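Workshop notebook, Skemico, bench 2
Wed 23 November

Charity quiz night write-up, before the Aderen newsletter gets its version out. Anyone who wants to correct this, write underneath in a different pen.

Aderen says the evening raised £353 for the hospice. I don't doubt the money in the tin. What I can't find is whether that's before or after the room at Suksawat was paid for. Their email says "raised on the night", and that could mean either. Asked twice, got a thank-you both times.

Tickets: 244 sent out to member firms, 32 people in the room. The newsletter draft calls this "a packed house". It was a small room, I'll give them that. Six of the 32 were ours, and we went because our name was on the poster.

We also gave the first prize, a day of bench time with one of us standing by. Went to a table of estate agents. They have not rung. I've left it in the book as open until the end of January, then I'm striking it out.

Zavotia put up the drinks and got their banner across the whole back wall. Fair enough if that's the deal, but our sheet said "all supporters shown equally" and we were a line on the back of the answer paper, under the parking note. Not bitter. Would like it to be written down before next time, that's all.

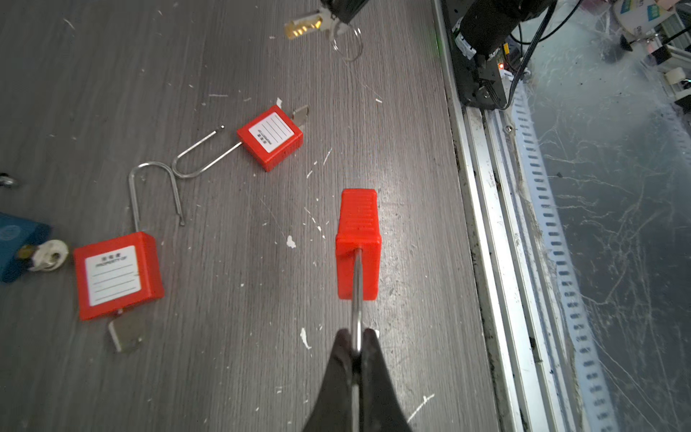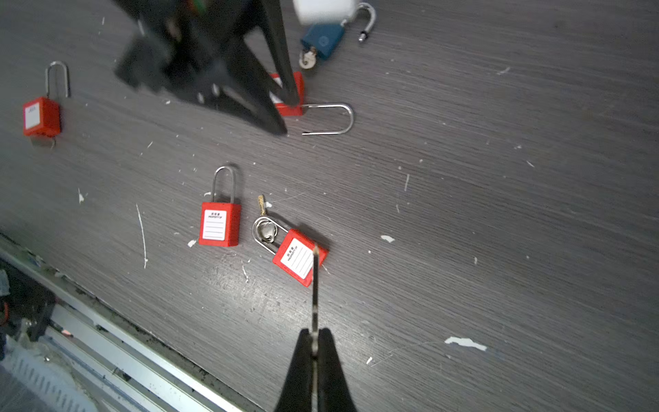 Red safety padlocks on the grey wood-grain tabletop.

On whether it brings in work, which is how it was sold to us. Went back through the enquiries book to the last Aderen do, the summer breakfast. Two calls after that. One wanted a gate mending and had got our number off the van. The other was Zavotia trying to sell us something. So I make that none, though I accept people may remember a name for a long while before they need it. That is the argument Aderen always uses and there's no way to check it, which must be handy.

Things I did think were good, so this isn't all one way:
- the hospice speaker, short and plain, said what a night nurse costs
- food
- started on time

The maths round had a wrong answer in it and the table that complained was right. We lost a point by it as well, didn't bother.

They want us down as a "gold partner" for next year. Same as this year with a different word and a higher fee. My view -- skip the fee, send the same amount straight to the hospice, buy tickets if anyone fancies going. Two at the bench disagree and say it looks mean if we drop off the list. Possibly. I'd want to see the list first, and who has dropped off it already.

To do: get the after-costs figure in writing. Ask for our spare extension lead back, it was left under the stage end at Suksawat. Answer Aderen by Friday, politely.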